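Uma prateleira vazia não é desperdício

Quando se monta uma estante de metal numa despensa ou numa arrecadação, há sempre alguém que a quer encher no mesmo dia. Conheço bem o impulso, tive-o durante anos. Compra-se a estante, apertam-se os parafusos, e às seis da tarde as tábuas já têm em cima tudo o que estava no chão, pela ordem em que estava no chão. O chão ficou livre e a desordem subiu meio metro.

Defendo há algum tempo uma prática diferente, que em minha casa já gerou discussões: deixar uma prateleira sem nada. Refiro-me a uma prateleira de uso corrente, à altura das mãos. A do topo, onde ninguém chega sem banco, não conta.

A minha cunhada, Nazma Nanayakkara, acha a ideia absurda. Vive num apartamento pequeno em Ullville e diz que pagar por metros quadrados para guardar ar é coisa de quem tem metros a mais. O argumento tem peso. Numa casa pequena cada tábua faz falta, e não vou dizer a uma família de cinco pessoas que ponha as conservas debaixo da cama para cumprir uma regra minha. Mas reparei que é precisamente nas casas pequenas que a falta de um sítio livre se nota mais. Chega-se com as compras e pousa-se tudo no fogão. Quer-se tirar a panela do fundo e as seis coisas que estão à frente vão para o chão do corredor. Depois o telefone toca e ficam lá até ao dia seguinte.

A prateleira livre serve para isto. É onde se pousa o que se tirou enquanto se procura outra coisa. Na nossa estante, que tem 50 centímetros de fundo, já não sei passar sem ela.

Há uma segunda razão, mais prática ainda, que é a limpeza. As estantes de cantoneira perfurada são boas: baratas, resistentes, regulam-se em altura e desmontam-se quando se muda de casa. Têm o defeito de apanhar pó nos furos e nos cantos, e uma tábua preta mostra tudo. Com as prateleiras cheias, limpa-se a beira da frente e finge-se que o resto está igual. Com uma livre, passa-se o conteúdo da vizinha para lá, limpa-se a que ficou vazia e volta-se a arrumar. Demora poucos minutos. Desde que faço assim, limpo de facto a despensa, coisa que antes acontecia em janeiro e pouco mais.

Comprei a primeira destas estantes na Drostwood, num conjunto em promoção que custou 59, e a segunda, um pouco mais larga, custou 73 na Durrani. Não notei diferença de qualidade entre elas. A mais cara trazia parafusos a mais, e dei-lhes uso. Digo isto porque há quem pense que a arrumação se resolve comprando melhor, e os catálogos alimentam a ideia com caixas, divisórias e etiquetas. Tive caixas com etiqueta durante anos. Uma dizia «diversos», e quando a abri continha outra caixa.

O que me fez mudar foi uma conversa com Selvaraj Talukder, que geriu durante muito tempo o armazém da Daltik. Perguntei-lhe como organizava aquilo e esperava ouvir falar de sistemas e códigos. Respondeu-me que mantinha sempre um vão desocupado em cada corredor e que a luta maior do ofício era impedir que os colegas o ocupassem. Quando um vão desses se enchia, dizia ele, o corredor inteiro começava a andar mais devagar, e levava semanas a recuperar.

Em casa a luta é igual. A prateleira vazia atrai coisas. Primeiro aparece um saco «só até amanhã», depois uma caixa de sapatos com pilhas que talvez ainda tenham carga. O meu marido tem uma teoria segundo a qual, se a coisa é bonita, pode ficar. Não pode. Adotei uma regra simples: o que lá estiver ao deitar tem de ir para o seu lugar ou para fora de casa. Falho uma vez por outra, sobretudo quando há visitas.

Também não deixo as tábuas à mesma distância umas das outras, como vêm no desenho das instruções. Os furos existem para se escolher a altura. Os pacotes grandes, que se agarram com as duas mãos, pedem espaço por cima; os frascos não pedem quase nada, e um vão alto cheio de frascos baixos acaba com uma segunda camada em cima da primeira, que depois cai. Vale a pena perder uma tarde com isto antes de arrumar seja o que for.

Quanto à objeção da Nazma, fizemos um acordo. Ela vai experimentar durante cerca de 2 meses e depois decide. Já me avisou que a estante é dela e que, se precisar do espaço para o Natal, o usa.
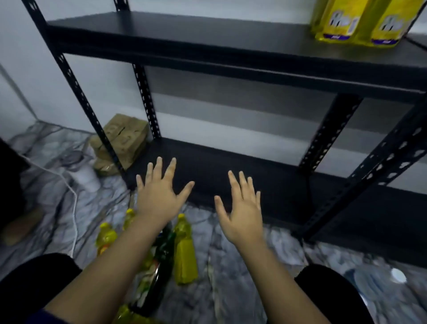 Ullville, 28/11/2018

Dois pacotes amarelos grandes ficam na tábua de cima, encostados à ponta direita, e a de baixo fica livre. É a distribuição que recomendo a quem estiver agora a montar uma estante destas: o volumoso em cima, se não for pesado, e o espaço livre onde as mãos chegam sem esforço. Quem discordar pode escrever para a redação, que eu leio as cartas.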